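Search this site Go

Last updated October 28, 2021
By Elias Chidiac and Bilal Hourani

4.2 House rules for simulated trials

OK, so this is the part I nagged everyone about (sorry, Bilal). Before we let a policy anywhere near the hardware at Ellbridge, it has to get through 300 rendered trials under the same written rules, and I mean the same ones, with no quiet tweaks halfway through! We froze ours in August. Contact with any cup other than the target counts as a failure, even a light brush. Every trial gets logged, the ugly ones too, and the random seed goes in the log with it. We threw out 184 early trials that had no seed recorded, which hurt.

The rule we argued over most was clearance between neighboring objects. Two matching cups on a bare table sound easy until a finger has to go down between them, as in Figure 3.
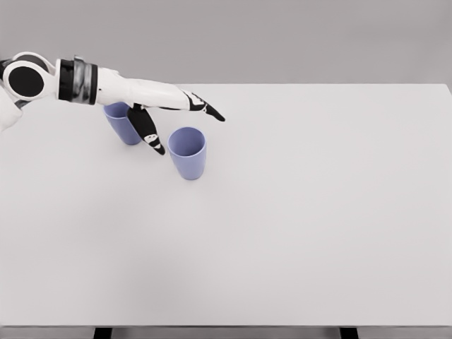 Figure 3. Simulated hand over the table, one finger curled down between two cups.

I'd wanted a fixed minimum gap. Bilal wanted it scaled to finger width, and his version is the one in the Kulholm rule sheet we used for Section 5.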